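Nurnier League Clubs' Meeting, February
Speaker notes: matchday conduct and ground standards
Speaker: Femi Iyamu, for the League office
Allow 50 minutes, including questions

Opening

Welcome delegates. Confirm that every club has signed the attendance sheet, as the rules require at least one officer from each of the 16 member clubs. Remind those present that the slides will be sent to club secretaries by email and that there is no need to take down the figures.

State the purpose of the talk. The League has revised its guidance on the technical area, on the exchange of team sheets and on delayed kick-offs. Clubs will be asked to apply the revised guidance from the first round of fixtures after this meeting.

Slide 1. Team sheets

Team sheets are to be handed to the referee and to the opposing club no later than the time printed in the handbook. Last season the office received a number of complaints on this point, most of them concerning late changes to the substitutes' bench. A change made after the exchange must be shown to the referee and to the opposing manager. A word in the corridor is not enough.

If a named starter is injured in the warm-up, he may be replaced by one of the named substitutes. The vacant place on the bench may then be filled by any registered player. Pause here. The clubs promoted from the Fultus Division will not have worked under this rule before.

Slide 2. Refreshments for match officials

Keep this section short. The home club is to provide drinks in the officials' room before the match, at half-time and after the final whistle. Players' drinks are a matter for each club.

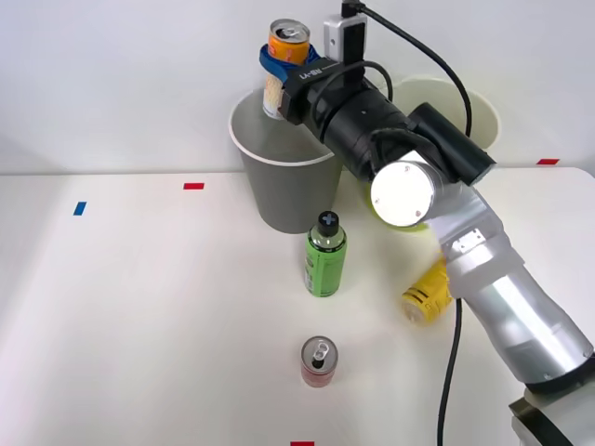

Slide 2: orange drink can and grey paper cup.

Drinks in the stands are covered separately in the ground regulations. Glass is not permitted on the terraces or within the pitch perimeter at any member ground. Refer delegates to the relevant page and move on.

Slide 3. The technical area

The area must be marked before each match and must stop short of the touchline. Only one person at a time may stand and give instructions. The office accepts that this has been applied unevenly, and referees have been asked to speak to both benches before kick-off so that the same standard is used throughout the match.

Mention the Abubakar Cup semi-final. Do not name the individuals. The report recorded 2 members of staff from the same bench outside the area when the penalty was awarded, and the hearing that followed took up a good deal of time for both clubs. The fines have been paid and the matter is closed. If pressed, say only that the written decision is available from the office.

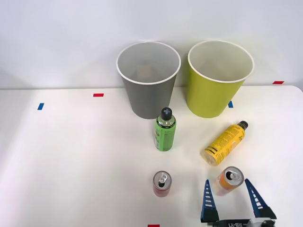 Any substitute who is warming up should do so behind the assistant referee, or behind the goal where the ground allows it, and must wear a bib that differs in colour from both sets of shirts. Clubs travelling to Vusia Park should note that the space beside the dugouts is narrow and that the home club has set aside the strip near the corner flag for visiting substitutes.

Slide 4. Delayed kick-offs

A delay of up to 10 minutes may be agreed by the referee after speaking to both clubs. Anything longer must be reported to the office by telephone on the day, with a written explanation from the home club to follow. Traffic on the approach roads will be accepted as a reason where the visiting club can show when its coach set out.

Where floodlights fail, the referee's decision is final. Clubs should not send spectators home until that decision has been given to them directly.

Questions

Take questions on team sheets first. Questions about the fixture list should be held over to the next item on the agenda. Proposals to amend a rule must reach the office in writing, signed by the club secretary and seconded by another member club.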